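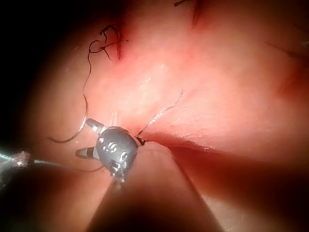 缝合时长线尾总是打卷、结收不紧，怎么办？

小半碗绿豆

我在Castden上缝合课，用的讲义是Griffiths那套。平时在桌上拿粗线练，三个半结叠下来又平又整齐，换成细线、在湿滑的组织上缝，问题就都出来了。

一是线太长。我习惯留得长一点，觉得后面好操作，结果绕圈的时候线老往已经打好的结上搭，还会自己弯成小圈，夹起来才发现夹的是另一段。

二是第一个半结拉到位以后，一松手去绕第二圈，它就退开一点，两边的组织也跟着分开。再补拉一下，有时候紧了，有时候直接锁在半路上，结浮在表面，只能剪掉重来。

三是我分不清该拉到什么程度。拉轻了不闭合，拉重了针眼那里会被勒出一道印子。讲义里只写“适度”，没有说怎么判断。

想请教各位：线留多长合适？第一个半结退开，是绕的圈数不够，还是我拉的方向不对？另外，线圈垂在下面的时候，是先把它整理开，还是直接接着绕？

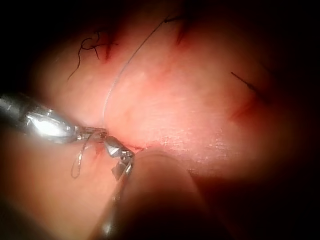
阿榆在练结

先说线长。缝一针打一个结的话，从针到线尾20厘米以内够用了，再长就得一直理线。短尾那一头不要留太多，留到能从圈里夹过来的长度就行。短尾太长的时候，往往还没完全从圈里穿出来你就以为已经到位了，这种结看着像收住了，其实里面还有一个松圈。

第一个半结退开，最常见的办法是第一道绕两圈，也就是外科结，后面再加两个单圈的半结，方向要一正一反。绕两圈以后摩擦大，松手的那一下不容易退。不过绕了两圈之后再想往下补拉也会费劲，所以第一次就要贴着组织拉平，不要悬在半空收。

方向也很要紧。两头应该往相反的方向拉，拉力落在结的两侧，和切口垂直。如果两只手都往上提，结会立起来，组织也跟着被提起来，一放下就松。

垂下来的线圈我一般先不管，只要不在绕圈的地方就可以。要是它已经搭到针或者旧结上，就停下来，把长线往旁边带开，再重新找短尾。不要图快，硬抽一下很容易把细线抽毛，抽毛的那一段后面打结时就会断。

松紧我是看两边的边缘：刚好碰上就停。边缘发白或者往里卷，就是紧了。切口本来有点渗血的话，也别想着靠一个结勒住，该补一针就补一针，针距均匀比单个结拉得狠有用。

补充一点，夹线的时候尽量夹要剪掉的那一段，留在结里的线少夹。
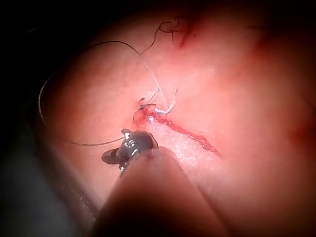

慢火炖梨

楼上讲的外科结我同意，线长不太同意。我用Suraleck的线，这种线记形比较厉害，从包装里拿出来就是弯的，留短了反而不好绕。我的做法是先把线轻轻拉直，停一会儿再用，打卷会少很多。题主没有写用的是什么线，建议先看看包装，单股和编织的手感差很远，单股的要多加一个半结。

练习量也要跟上。我自己是在Rilley的练习板上打满1000个结之后，才觉得手上不用想了。练的时候把板子弄湿，干着打出来的手感换到湿的地方基本用不上。

路过的图钉

同问第三点，我也是老拉过头。

小半碗绿豆

谢谢各位。查了一下，我用的是单股线，之前一直按编织线的打法，只打三道。今天下午改成第一道绕两圈，后面加了三个单圈，短尾也剪短了，退开的情况少了一些。方向还是会打错，连着两个打成同向，结就滑。我先把板子弄湿练一阵，过段时间再来补充。

阿榆在练结

打成同向多半是绕的时候忘了换边。每打完一道，看一下短尾在切口哪一侧，下一道把它带到另一侧去。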